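Search this site Go
Teaching > Service Automation > Unit 4 > Handout

Unit 4: Can machines do the chores yet?
Lecturer: Theda Nolte. Lab supervision: Bastian Brinkmann.

4.1 What counts as done

A chore is a task with a loose goal and an untidy starting state. "Clear the shelf" says nothing about which items, in which order or how gently. Shop-floor work is usually better specified, which explains why palletising was automated early and kitting small mixed parts was not.

For this unit a task counts as done if it is finished without a person stepping in, from a starting state the programmer did not choose. Most demonstrations meet the first condition only. Read the Standurix trial report with this in mind: 224 runs, all from the same layout.

4.2 Classes of object

(a) Rigid. Boxes, bottles. Pose can be written as six numbers. Grasp planning is mature, although pump tops and glossy surfaces still upset depth sensing.

(b) Deformable. Snack bags, cloth, film packaging. Shape changes on contact, so the pose estimate is out of date once the fingers close.

(c) Linked. Chains, cables, bead strings. Each link is rigid but the whole is not. A strand may hang freely below the grip and bunch above it, and the two parts need different models.

4.3 Two arms or one

Class (c) is the usual case for a second arm. One gripper fixes a point on the strand while the other works close by.

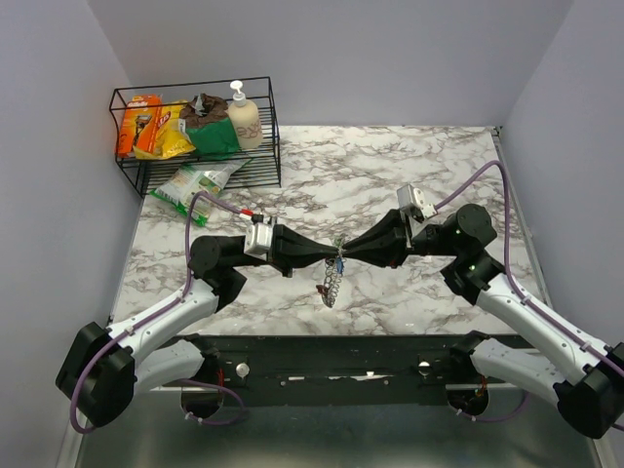

The cost is clearance. With the tips almost touching, each arm is an obstacle to the other, and the fingers hide the part of the object that matters most. Wegener's notes (Mondbridge, section 2) treat this as a planning problem – Ruppert treats it as a sensing problem. Both readings are set.

4.4 For the seminar

Choose one chore from your own kitchen. State its goal, the classes of object involved and the point at which a person would have to step in. Maximum 2 pages, to Bastian Brinkmann by 17 December.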